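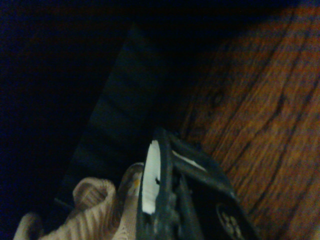 Support > Grippers and Kits > Cekau Soft Goods Kit > Ticket 763

Collar folds under the finger on knit high-tops

Opened by: Thomas Monti
Handled by: Chepkoech Masanja, Trimadex support
Product: Cekau Soft Goods Kit (trial)
Status: Solved, one item passed to the software team

Thomas Monti wrote:

Hi all! First, I'm having a great time with this kit. We put it on our arm in December to see if it could sort and straighten shoes on an open rack, and it was picking up sneakers on the first afternoon. I'd expected a week of fiddling.

My trouble is with knit shoes that have a tall sock collar. The arm comes down over the rack, the fingers close, and the collar bunches up instead of lying flat between them. Sometimes the lift works anyway and the shoe hangs crooked. Other times the fabric slides out when the arm starts to move and the shoe stays behind on the shelf. Stiffer shoes are fine, and so are slippers (it's really good at slippers!).

What I've tried so far:

- Cleaned the fingers with a dry cloth. Same result.
- Raised the grip force from the default to the top setting. The fingers held better but left a dent in the knit that took a while to relax, so I put it back.
- Swapped the order so the knit pair goes first. No change, and I didn't really think there would be.
- Restarted the controller and reloaded the Rendley profile.

Happy to run anything you like, the rack is staying up.

Chepkoech Masanja wrote:

Hello Thomas, thank you for such a clear report, and I'm glad the slippers are going well. They're a favorite here too.

Bunching on a soft collar nearly always comes from the approach. The Rendley profile was written for shoes with a firm heel. It aims at the highest part of the shoe it can find, and on a sock-style upper the highest part is loose fabric with nothing behind it. More force won't help much with that.

Could you tell me how the rack is laid out, and where the knit shoes sit on it? The arm has less room to turn inside a bay than it has on the top board, and the fix is a little different for each.

Thomas Monti wrote:

That makes sense. It's a low wooden cabinet, open at the front, with a single shelf inside. White high-tops live on top, on the left. The lavender knit pair is on the shelf in the left bay and the beige knit pair is further right, deeper in, set at a diagonal. Red slippers go on the floor under the left bay and the black shoes go at the right. The beige pair is the one that gives me grief. The gripper has to reach in under the top board for those, and it's dark in there.

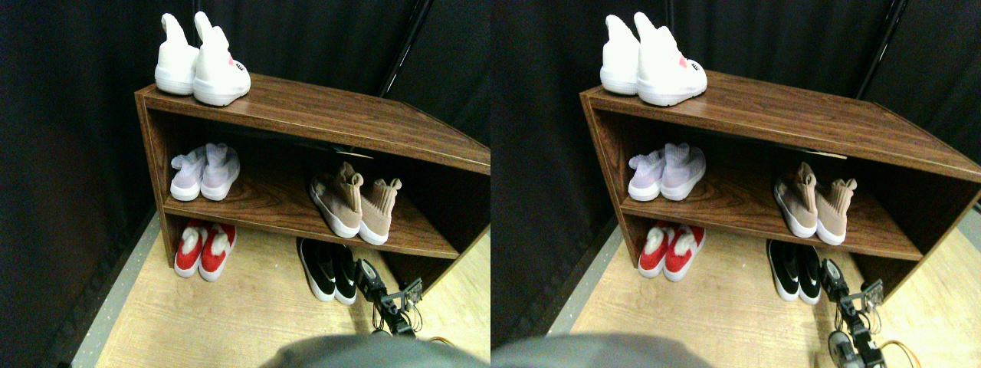

Steps we agreed on

1. Open the Cirillo panel and switch the grasp target from "highest point" to "sole and heel". The setting is under Shapes, then Soft upper.

2. Set grip force to 40 percent. It sounds low for a whole shoe, but with a finger against the sole the load is carried by the firm part and the knit only has to stay out of the way.

3. Turn on the slow close. The fingers pause once they touch something, then finish the move, which gives loose fabric a moment to settle.

4. For shoes inside a bay, add a side approach. Bring the gripper in from the open front, then lower it. Coming straight down from above is fine on the top board only.

5. Run the full loop 8 times without touching anything between runs, and save the log from each one.

Thomas Monti wrote:

Done, and wow, what a difference. I ran the loop 8 times as asked. The beige pair came out cleanly in every run except 2, and in both of those the log says the heel was not found. No slips during a lift at all. The lavender pair behaved perfectly, and I'm running the white high-tops on the same settings now just because they look so much calmer.

The slow close is my favorite part – it's so gentle that people stop to watch it.

One small thing for your list. When I switch the grasp target, the panel keeps showing the old name until I close it and open it again. I changed the setting twice before I worked that out. It would be lovely to have it refresh.

Chepkoech Masanja wrote:

Wonderful news! I've looked at the logs from the two misses. In both, the shoe had turned so its heel pointed into the bay, and the software gave up looking after the first pass. You can allow a second pass under Search, Retry. It makes the loop slower, so I'd leave it off for the top board.

The name that doesn't refresh is a real bug, and I've passed it to the Cirillo panel team with your notes. I'll close this ticket, but replying here will open it again.

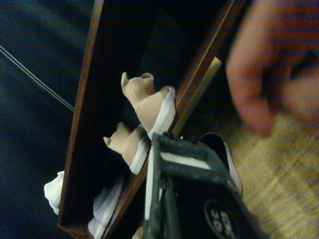 Do I need to change the settings back before picking up stiff shoes?

Stiff shoes work with "sole and heel" too, so you can leave the grasp target alone. Put the grip force back to the default for anything heavy, such as boots.

Thomas Monti wrote:

Second pass is on for the bays and the beige pair is behaving. I'm going to try sandals next. Thank you so much for the help!

Related tickets
- Slow close setting is grayed out after an update
- Cekau kit: choosing a grasp target for sandals
- Rendley profile won't load on a new controller
- Side approach stops short of the shelf
- Cleaning and replacing finger pads

Last updated: January 2024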